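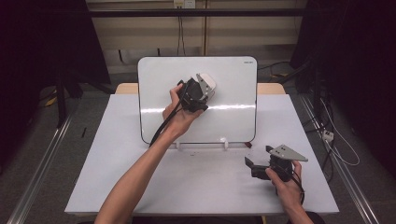
卓上ミニホワイトボードの消し方・手入れ

机に立てて使う小さいボードの話です。壁掛けの大きいやつとは少し勝手が違う。軽いので、ふつうに消すとボードごと後ろに逃げます。うちの教室では毎日誰かが倒してる。

急いでる人は手順1〜4だけどうぞ。

用意するもの
・イレーザー(角の丸い柔らかいもの)
・マイクロファイバーの布 2枚
・水 少し
・ホワイトボード用クリーナー(なくても可)

ティッシュは使わない。紙の粉が出て、あとで机を拭くはめになります。

手順1 ボードを立て直す
足のクリップに下の縁がちゃんと入っているか見る。斜めに差さってると、押したときに片方だけ外れます。机の奥寄りに置くと、手前に腕を置く場所ができて楽。手前ギリギリに置く人が多いけど、肘が浮いて力が入りません。

手順2 マーカーのキャップを閉める
消す前に閉める。先に閉める。消してる間に転がして机に線を引くのがいちばん多い失敗です。キャップだけどこかへ行くのも定番なので、外したキャップはボードの右下と決めておくといいです。左利きの人は左下で。

手順3 端から消す
真ん中からいきなりゴシゴシやらない。インクが広がってピンク色のもやになります(赤はとくに)。左端にイレーザーを当てて、上から下へ、少しずつ右へずらしていく。往復させない、一方向。
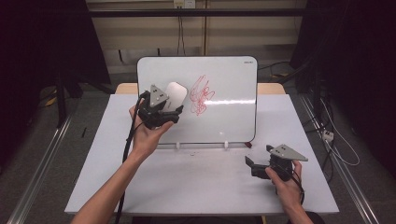 この記事は4分ほどで読めます

赤のぐるぐる書きみたいに線が重なってるところは、一回で消そうとしないこと。軽く3回。強く1回より、ずっときれいに落ちます。重なった部分はインクが厚いので、1回目は表面を取るだけのつもりで。2回目で形がなくなって、3回目で仕上げ。

力の向きにも注意。奥へ押すんじゃなくて、下へなでる感じ。奥へ押すとクリップごとずれます。どうしても動くときは、あいた手でボードの横の縁を軽く押さえる。面に指をつかないように。指の脂がつくと次に書いたときインクをはじきます。

手順4 カスを取る
消したあと、ボードのすぐ下に黒っぽい粒が落ちてることがあります。手で払うと白い机に筋がつくので、布を少し湿らせて、押さえて取る。こすらない。ここ大事。

終わったら乾いた布でもう一度。

消え残ったとき
光の反射で見えにくいので、横から斜めに見てください。正面からだと天井の明かりが映って、きれいに見えてしまう。私も何度もだまされてます。

うっすら残った線は、上から同じマーカーでなぞって、すぐ消す。新しいインクが古いのを浮かせてくれるます。それでもだめならクリーナー。たくさん吹かなくていい、布のほうに一吹きで十分。縁の細い枠に液がたまると跡になるので、最後に枠もひと拭き。

イレーザーの手入れ
消す面が真っ赤になってたら、もう塗ってるのと同じです。洗えるタイプはぬるま湯で押し洗いして、一晩干す。洗えないタイプは古新聞にこすりつけてインクを移す。うちは14日に一度と決めてます。カレンダーに印つけとかないと忘れる。

よくきかれること

・水拭きだけではだめ?
だめではないけど、濡れたまま書くとペン先が傷みます。かならず乾かしてから。

・メラミンスポンジは?
やめたほうがいい。つるつるの面に細かい傷がついて、そこにインクが入ります。Emiliano Trujilloさんのとこのボードがこれでやられて、12月に買い換えてました。

・書いたまま週末をまたいだ
なぞって消すを何度か。あせらず。

・油性で書いてしまった
消毒用のアルコールを布につけて、目立たない隅で試してから。印刷のロゴの上は避けてください、ロゴまで薄くなることがあります。

壁掛けの大きいボードについては別ページに書く予定。

10月11日(木) 手順2に左利きの人のことを追記しました。指摘してくれたIsauro Chávezさん、どうもです。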